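I teach seventh grade science in Floltstead and I have opinions about the traveling STEM trailer, so settle in or mute me. 1/

Every spring our district books the Wundthorpe trailer. It parks by the bus loop, the kids go through in shifts, the local paper runs a photo, and by lunch the next day it's gone to the next town. 2/

Before anyone yells at me: the kids like it. I like it fine. My question is what it's for, and I have been asking that question since before the pandemic without getting what I'd call an answer. 3/

Let's start with the time. Each class gets 30 minutes. Take off lining up, the safety talk, the welcome video and the part where somebody has to go back for a jacket. You're left with maybe two stations per kid if the lines move. The lines do not move. 4/

The flyer that came home in May said 802 students "engaged in hands-on engineering" in our district this year. I would love to know how that got counted. I had students who stood behind a taller student who was engaged in hands-on engineering. 5/

I asked. The number is the sign-in sheet. If you walked up the steps, you were engaged. 6/

Same flyer said interest in STEM careers "rose sharply" after the visit. They gave a survey on the way out the door, to seventh graders who had just been handed a free slinky. I'd have told them I wanted to be a bridge inspector too. 7/

No survey the week before. No survey the month after. I teach these same kids how to set up a fair test, and they would take that thing apart in one class period. (Next year I may let them.) 8/

Now the curriculum piece. The trailer comes with a packet from a company called Sukanon, and teachers are supposed to do the "pre-visit" lessons. Ours arrived the afternoon before the visit. It was a PDF with the answer key still attached to the student pages. 9/

The lesson on forces uses "weight" and "mass" like they're the same word. I've spent since September trying to get that out of their heads. 10/

Somebody always replies "but exposure matters!" Sure, maybe. Exposure to what, though? If a kid gets excited on the steps of that trailer and then comes back to a room where we share 3 working balances among all my sections, what did we expose her to? 11/

I looked up what the visit costs, because it's in the board packet and anybody can. I won't post the number since last time I did that the thread turned into a tax argument. I'll say it's more than my department's supply budget. It's not close. 12/
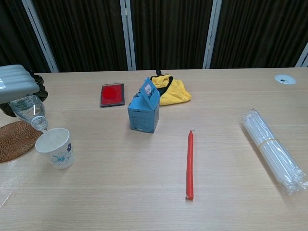

And yes, I know the grant can't be spent on balances. I've been told that many times, by many people, in the same patient voice. Grants are written by people. Somebody decided it was for trailers. 13/

Compare the Abubakar kits, which a lot of you won't know. Plastic tubs. The county library lends them out and you keep one for 2 weeks. Kids build something bad, find out it's bad, and build it again. No video, no slinky. 14/

I'm not totally sold on those either, for the record. Half the tubs come back missing parts and the teacher guide was clearly written by someone who has never had a fire drill in the middle of a lab. But my students talked about the water filter one for almost a month, and I didn't have to bring it up. 15/

Is that data? No. It's one teacher's impression and you should treat it like one. I'm just pointing out that the trailer's evidence isn't any better and theirs comes on glossy paper. 16/

What would change my mind: ask the kids the same questions before, right after, and again in the fall. Include a school that didn't get the visit. Publish it even if it's boring. I'd read every page. 17/

Or give each class a whole morning and bring it to fewer schools. I suggested this at the feedback session and was told it would "impact reach." So we're back to the sign-in sheet. 18/

A few of you are asking if I'll opt my classes out next spring. No. They'd be the only ones who didn't go and they'd be mad at me until June. I'm a skeptic, I'm not stupid. 19/

If your district did real follow-up on one of these visits, send me the write-up. The report please, not the flyer. I have the flyer. 20/20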